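Wodard puts gripper upkeep on the clock at Stullness hall

May 19, 2020

Wodard says it has sorted out the upkeep of the hand-held grippers at its Stullness hall, where people fold and hang shirts to produce training runs for a folding robot. The firm's figures are worth a second look.

Under the new routine, each pair of grippers comes off the station after 200 runs. The jaws are wiped down, the screws checked and the opening width set again against a gauge block. Left and right units stay together as a pair, and a unit that fails the width check goes back to the bench with its partner.

Before the change, operators called for a check when the grip felt wrong. Wodard admits that left plenty of room for argument, and that worn jaws stayed in use longer than they should have. 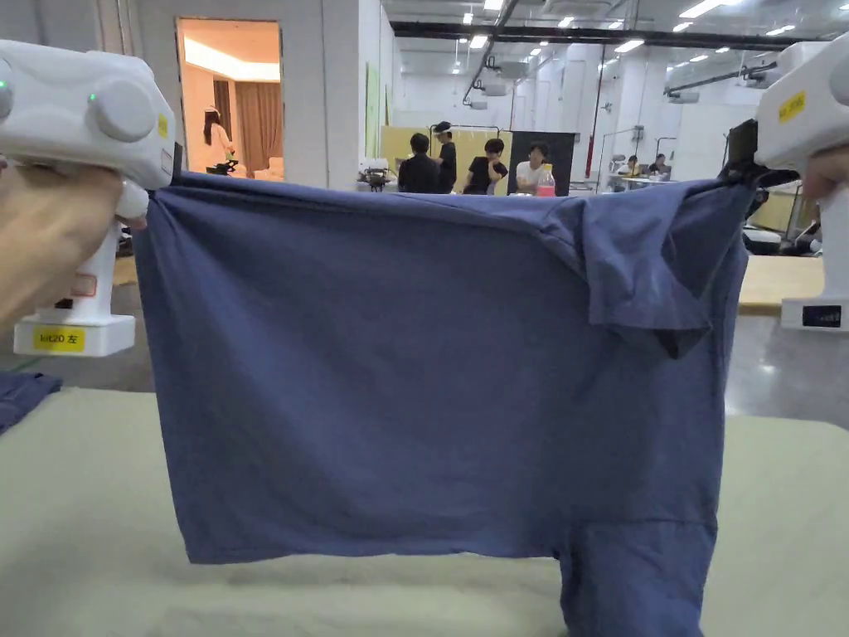

Cotton is a hard test for any jaw. A T-shirt held by two corners will sag or slip if one side closes a little less than the other, and a robot trained on those runs may pick up the same bad habit. The supplier, Prellard, recommends a full strip-down every 80 hours of use. Wodard has decided its shorter checks will do the job and has dropped the strip-down to once a month.

In support, it points to a trial on one station. Of 1,153 runs recorded, 1,022 were kept. That sounds fine until you ask what the rate was before the trial, and Wodard did not have a number to give. Nor would it say how many of the rejected runs came down to the grippers and how many to a clumsy fold.

There is also the matter of the gauge block. The hall has one, shared between all stations, and a busy shift could easily see pairs waiting in line for it. Wodard says a second block is on order.

Farina, the laundry company paying for part of the work, has asked to see the maintenance log before the routine goes to the other stations. Wodard expects to hand it over by the end of May.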